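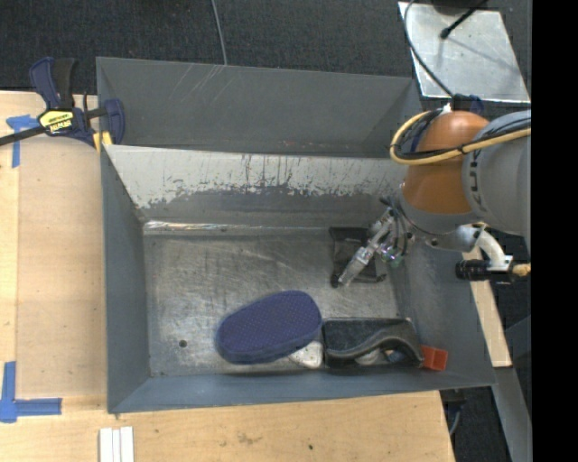
Powder coating fails first at the edges, and most people who specify it never see the failure until the second or third year of service. The coating is applied as a dry resin, held to the part by static charge, then cured in an oven until it flows into a continuous film. On a flat panel the film is even. On a sharp edge it pulls back as it melts, and the layer left behind can be less than half the nominal thickness. Floors and sloping panels wear by a different route, through repeated sliding contact, and the result is familiar to anyone who has handled a painted metal bin: a scuffed floor down to bare metal, and a ragged, chipped line on the divider where the paint stops. Wear of that sort says little about the quality of the original job. Edge failure says a good deal.

The finishing shop at Valtska has run a powder line since the building was converted from a dairy. It coats shelving, brackets, gates and enclosures for small manufacturers, in batches too short to interest the larger plants. The line has 4 pretreatment stages: alkaline clean, rinse, zirconium conversion, final rinse. An earlier layout used only 2, and the difference showed in adhesion tests within a month.

Pretreatment is where most of the cost argument takes place. A customer sees color and gloss. The conversion layer under the paint is too thin to see as a separate coat, and a part that skips it looks identical on delivery. In a humid store room, corrosion then creeps under the film from any scratch. The shop records creep in millimeters from a scribed line after salt spray exposure, and rejects the batch if the figure exceeds its own limit – a limit stricter than most of its customers ask for.

The Rernusen gate contract is the usual case cited in the shop. The order came to 1394 parts, all mild steel, with laser-cut edges. Laser cutting in oxygen leaves a thin oxide skin on the cut face. Paint bonds to the oxide well enough, but the oxide does not bond well to the steel, and the coating comes away in strips. The first batch was stripped and recoated after the edges had been ground. Later batches were cut with nitrogen, which costs more per part and removes the problem.

Cure is the remaining variable. Schedules refer to metal temperature, and oven air temperature is a poor substitute for it. A heavy bracket from Bustamante needs almost 12 minutes longer than thin sheet to reach the same point. An undercured film is brittle and fails a bend test. An overcured one may yellow, most visibly in whites and pale grays.

The Herkatau oven, installed last May, logs part temperature through probes that travel with the load. Mixed loads are still avoided. Heavy and light parts hang on separate bars, and the line speed is reset between them.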